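Clumonthorpe Community Supper: Your Questions

Do I need to book a seat?
We'd love it if you did, just so Kausar Lodhi knows how much rice to put on! The hall seats 160, and we've only ever filled it once (that was the May supper, when the lamb ran out before the second table had been called). If you forget to book, come anyway and we'll squeeze you in somewhere.

What does it cost?
Supper is $20 for a family, however many of you there are, and that includes dessert and as much tea as you can drink. If money is tight this month, just have a quiet word at the door and go on in.

Can I bring a dish?
Oh, please do! Put your name on the bottom of the bowl with a bit of tape, because we still have a lovely blue casserole from last winter that somebody must be missing. A card listing the ingredients is a real help for folks with allergies.

Is there parking?
There is, behind the hall, and when that fills up you can use the Drestville Road lot, a short and fairly flat walk away. The side door has the ramp.

Who do I ask about helping in the kitchen?
Dumisani Mahlangu keeps the sign-up sheet and will be so pleased to hear from you. Cooks start at 3 p.m., and the dish washers (bless them) can wander in any time after six.
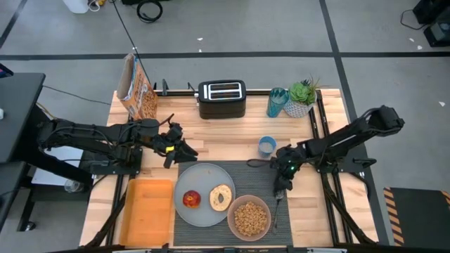 He's usually at the hall in the mornings, so stop by and say hello, or leave a note in the box by the front door.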